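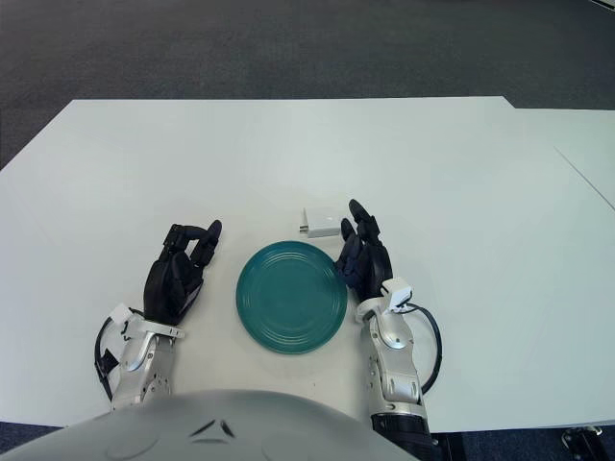
Terkstead Community Help
Manipulation and End Effectors

Multi-fingered hand or two-jaw gripper for placing small parts on a plate?

Plukbridge Handling Laboratory
Posted Thursday, January 24, 2019
Viewed 1452 times

Our laboratory is preparing a recommendation on end effectors for a two-arm robot that will work at a table. The two options are the multi-fingered hands now fitted on both arms and a parallel gripper with two flat jaws. We request the advice of members who have run both on the same arm.

The trial task is simple to state. A plate lies on the table between the hands. A small phone charger, a boxy type with a connector at one end, lies beyond the plate on the right. The right arm is to pick up the charger and set it on the plate. The left arm takes no part in the transfer and is held near the other side of the plate. An operator drives the arms by teleoperation and works only from the head camera.

Each session consists of 11 attempts. We record whether the charger ends up on the plate, whether the plate was moved, and the time from the first motion of the arm to release. The parallel gripper has not yet been ordered, and the purchase request must state a reason for the choice.

Our operators report two difficulties. The first concerns the approach. The charger is low and the fingers are long, so the fingertips come very near the table before they are beside the part. The second concerns the view. When the hand is over the plate, the fingers cover a portion of the charger, and the operator must judge the release from what remains visible.

We would be grateful for answers to the following.

Would a parallel gripper be expected to give more even results on a part of this shape?

Is the blocked view a reason to change the end effector, or should a wrist camera be added first?

Does the cable loop at the wrist need to be rerouted before any comparison is made?

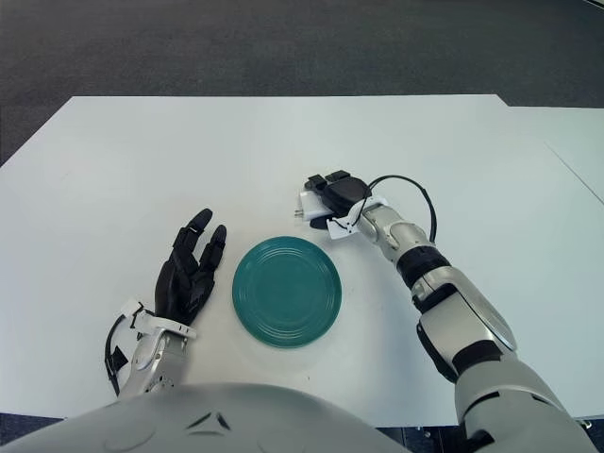 Right arm at the small white block, plate at center. View from the head camera.

The wrist brackets are white plastic and the cable leaves the wrist in a wide loop on the outer side of the arm. The controller is a Villa unit, and its settings have not been changed between sessions. Additional measurements can be supplied on request.

Tollano Integration Office
Accepted by the original poster

Our office carried out a similar comparison in December for a customer who handled small molded housings. The following remarks are limited to what we can support from that work.

For a rigid part with flat, parallel sides, a two-jaw gripper is the more predictable device. There is one closing direction, the contact faces are known, and the operator has only one grip command to manage. Under teleoperation this matters more than it does in a programmed cell, as much of the variation comes from the way the operator closes the hand. We would expect the spread of your times to narrow. We would not promise a shorter average.

The multi-fingered hand should not be dismissed on the basis of this task alone. If the next parts on your list include cups, cloth or anything that must be turned within the grip, the hand may earn its place there. A charger is close to the best case for a gripper and does not make a balanced test. We suggest that at least four different parts be included before the purchase request is written.

With regard to the approach, please review the wrist angle before changing hardware. A hand brought in nearly level with the table will run out of clearance. Our operators were instructed to pitch the wrist downward and to bring the thumb and index finger to opposite long sides of the part, with the other fingers kept back. The connector end should be left free. A grip that includes the connector tends to twist the part as it closes.

With regard to the view, add the wrist camera first and repeat one full session with the existing hand. Otherwise two things will have been changed at once - the view and the end effector - and the results cannot be assigned to either.

The cable should be dealt with before any counted attempt. A wide loop is acceptable if it does not pull at the limits of wrist rotation. Rotate the wrist slowly through its full range with the arm raised, and watch the clip on the forearm. If the clip shifts, the loop is too short. Use the same routing for both end effectors. Our own test cable completed 3000 wrist cycles with a loose outer loop and was still in use when the project closed.

One further point concerns scoring. "On the plate" should be defined in writing. The stage below, with the block on the plate and the right hand still over it, is the one most often scored differently by two observers. We count a placement only when the hand has been withdrawn and the part rests inside the rim.
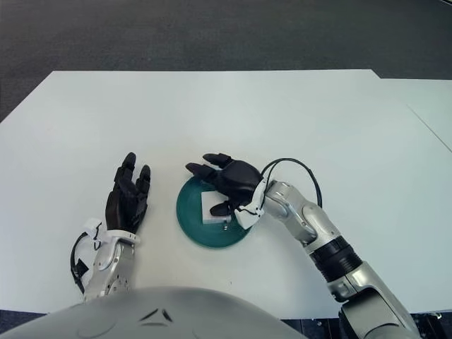
Villa District Technical School

We use the parallel gripper only and have had no trouble with small parts. Get the gripper. The rubber pads wear out, so order spare ones.

Terkstead Equipment Loan Desk

Members who are unable to purchase a gripper for trial may apply to borrow one through this desk. Applicants must state the bolt pattern of the wrist flange and the supply voltage available at the wrist. An adapter plate is not included with the loan.

The answer from the Tollano office is sound with respect to the wrist camera. We add that camera weight should be entered in the controller's payload settings. In two loans last year this step was omitted, and the arm sagged slightly at full reach - the borrowers had attributed the error to the gripper.

Loan requests are handled in the order received.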